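Public Assembly Permits and the Right to Protest in Haver
Final project report
Submitted by Jericho Sebastian, 6 Jun 2026

1. Purpose of the study

This report examines how the city of Haver applies its assembly ordinance, which requires a permit for any gathering of more than 300 people on public land. The project asked whether the ordinance, as it is now enforced, places an unfair burden on groups that wish to criticize local government.

2. Sources and method

The study relied on the public permit register kept by the Haver city clerk. The register lists 3261 applications, of which 900 were marked as political in nature. Each political application was read in full and sorted by outcome. Written questions were also sent to the clerk's office in March, and a reply was received to most of them.
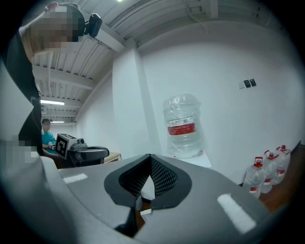 The ordinance allows the clerk to refuse a permit on four grounds: traffic, public safety, conflict with another event, and "disrespect to civic office." The last of these is the most disputed. It is not defined anywhere in the text, and the clerk's office declined to say how it is applied.

3. Findings

Refusals on the fourth ground were concentrated in the Aquino district, where residents had opposed the sale of the old market to Kavadix. Organizers there were often told to apply again under a different event title. Several did so, and the second application was approved – in one case for the same route and the same hour.

Sports and cultural events were not refused on this ground at any time.

4. Limits

The register does not record applications withdrawn before a decision. The number of groups that gave up early is therefore unknown, and the findings should be read with that gap in mind.

5. Recommendations

The phrase "disrespect to civic office" should be removed from the ordinance or given a clear legal definition. Written reasons should be supplied with every refusal, and an appeal should be heard before the planned date of the event.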